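Against the Open-Plan Kitchen

My sister-in-law Venla Honkanen has spent the better part of a year and a sum she will not disclose having a wall removed. It was a perfectly good wall. It held up a calendar, two hooks and a door, and behind it you could burn onions in private. Now it is gone, and her kitchen has become what the brochure from Truvus Renovations calls a social hub, meaning that when I visit I am obliged to watch her husband scrape a roasting pan while I eat my dessert six feet away.

I grew up in a house with a closed kitchen. So did most people over 55, and we were not noticeably lonelier for it. The kitchen was where you went to get away from the company. My mother would excuse herself to "check on the potatoes," which never needed checking, and come back ten minutes later with her colour restored. Try that in a great room. There is nowhere to go. You can stand behind the island and look at the potatoes, but everyone can see that you are also looking at them.

The case for knocking through is always made in the language of light. Joonas Saarinen, who did the drawings for Venla, told me that taking out the wall would let the afternoon sun reach the front hall. I have no doubt it does. I have never wanted to do anything in a front hall that required sun. I want to take my boots off there and leave.
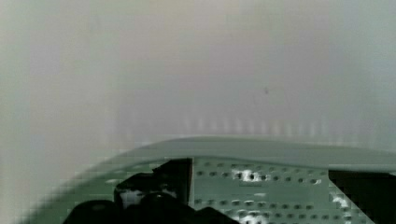
Then there is the noise, which the drawings leave out. A range hood on its top setting is a reasonable thing to have in a small room with the door shut. Put it ten steps from the chesterfield and you have guests shouting about their holidays over something like a regional airport. Venla's solution is to leave it off, so the cushions smell of haddock until February.

I am told the closed kitchen was a prison, mostly for women, and I take the point seriously. A person cooking alone while the others laugh in the next room has been badly treated. But the remedy was surely to send someone else in to cook. We took out the wall instead and left the same person at the stove, who now has to be charming as well.

Nor does it bring families together as promised. Last time I was there, four of us sat in one undivided space, each wearing headphones against the dishwasher. Venla's son had gone upstairs to the only room on the property with a latch.

I asked her over coffee what she would do differently. She thought it over and said she might put in a sliding panel, something light that could be pulled across when there were pots in the sink. Joonas has quoted her for it. The panel costs more than the demolition did, and it comes with a 30-day wait for the track.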